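I've given up on the new laptop. There, said it. After three weeks of having forty tabs open (all of them on the old laptop, which wheezes like a walrus on a staircase) I've decided I don't want one, and the money is going towards the kitchen window instead, the one that lets the rain in.

What did it was trying to buy the thing. I went into Norðdahl on a Sunday, which was my first mistake, and asked the lad for something that would do email, photos and the choir spreadsheet. He walked me straight past the cheap ones and stopped at a machine with 2989 on the ticket. For the choir spreadsheet! I said I'd think about it and went and had a bun.

Then I did what I always do and asked everybody I know. Jelle Bosman said buy second-hand. Hrefna said never buy second-hand. My brother-in-law sent me a link to a forum thread with 119 replies, and I read the whole lot in bed, and by the end two of the people in it had stopped speaking to each other and I still didn't know how much memory I needed.

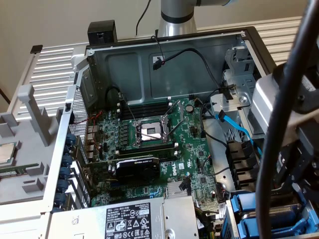
Anyway, the thing I kept coming back to was my mum's sewing machine. She bought it before I was born and it's been to the repair man maybe four times, and he always had the part, or he had a part off another one that he could make fit. It still does a lovely buttonhole. I don't think I've ever owned a phone that made it to its fourth birthday, and I'm careful with my things (more or less, we won't talk about the bath).

I'm not going to pretend I'm a saint about this. There's a drawer in our hall so full of chargers that it only opens if you lift and wiggle, and I couldn't tell you what half of them belong to. There's a bread maker too. I used it all through one December, made everyone eat raisin loaf until they begged me to stop, and it's been on top of the wardrobe ever since. If anybody local wants it, please come and get it, the paddle's in a sock inside.

So the plan is to keep going with what I've got. I've had a huge clear-out of photos, most of them of the same hill, and I've stopped using it on my lap so it gets a bit of air. It does take ages to wake up in the morning, but so do I, and I've started putting the porridge on while it thinks.

The window man is coming to measure up next week. I'll let you know what he says, and whether we're going for white again or that nice dark green Paraschiva has on hers.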